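Speaker notes: "The sink is clean enough"
Trurmont community evening, October 2023
Talk runs 31 minutes with questions. Leave the heater on, the hall is cold.

Start without hello. Ask who washed up before they came. Wait for the hands, and don't believe all of them.

Slide 2, then slide 3, leave each up for a bit. Same kitchen in both.

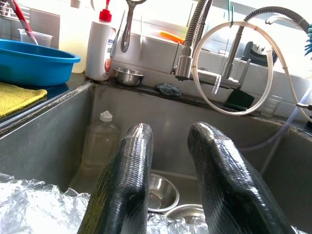
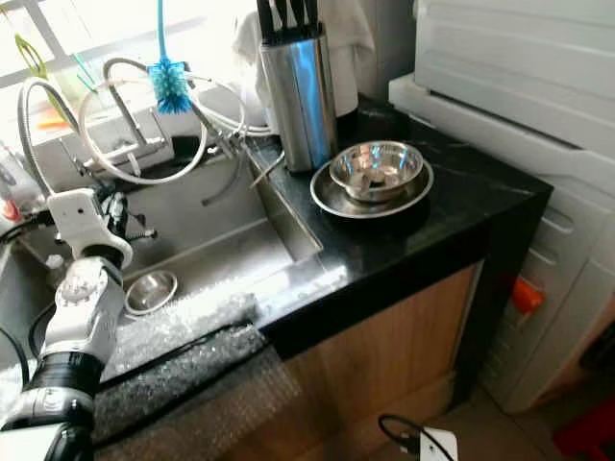
Carry on. My gripe is with the advice, which is always to buy something. Lustetel will sell you a sink caddy, a caddy for the brushes and a mat to put under both. Their brochure promises you'll save 11 minutes a day. Doing what? I asked in September and got a colour chart back.

Zurkilia at least publishes a method. It has 10 steps, and step four is "reassess your relationship with the benchtop". Read that one out slowly. Let them laugh, then say I tried it for a fortnight and the benchtop and I are where we were.

What I'm prepared to defend:
- Packaging goes out before any dish goes in. Plastic wrap in a basin holds grotty water and hides teaspoons.
- Bowls upside down on the rack. Upright they collect drips.
- Brushes hung up, bristles clear of the bench. I was wrong about this for years, say so.
- Knives never go under the suds. No jokes here.

What I'm not prepared to defend: separate cloths by colour. I've heard it from three people who all swear by it, and each had a different colour for the floor.

Mangubat survey, if anyone brings it up. 1035 households, self-reported, nearly all claiming to wipe the sink daily. Ask again for hands. Compare with the start.

Questions. Somebody will want to know about vinegar. Fine on the tap, keep it off the stone, and I don't care what your aunty says.

Tea is out the back. Rinse your own cup.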